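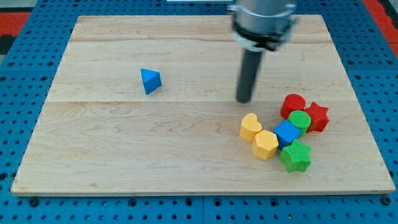

Figure 3. Block-pushing station: single-rod end effector above a wooden board with eight colored blocks.

Research > Reports > Equipment Planning > Section 4

4. What the station costs to keep

Vendors quote the arm. The Morkar quote we were given covered the arm, its controller and a year of support, and left the tabletop to the buyer. We doubt this is a sound basis for a budget. In Figure 3 the parts that touch the task are a black rod, a board and a set of small blocks in four colors, and a lab can replace any of them cheaply. The money goes elsewhere.

Our plan for the Stova lab set aside 40 hours for setup and 20 hours a year for upkeep. Neither number came from measurement. Both were copied from the Güler planning sheet, which assumes one task per station and no changes to the work surface. We see no reason to expect that. Even sorting blocks by color or shape invites new layouts, and each layout means resets by hand, which the sheet prices at zero.

The claim that a second arm halves the cost per trial should also be read with care. It holds only if one operator can reset both boards, and the Ninov report that makes it rests on 100 trials at a single station. Until better figures exist, we would hold off on the second arm past November and put the money into operator time.

Comments (3)

labrat_tm, 9/26/23: Resets ate our budget too. Did you price spare blocks?

pegboard: The Güler sheet has a reset line now, still set to zero by default.

K: Not convinced. Two arms paid off for us, but we had students.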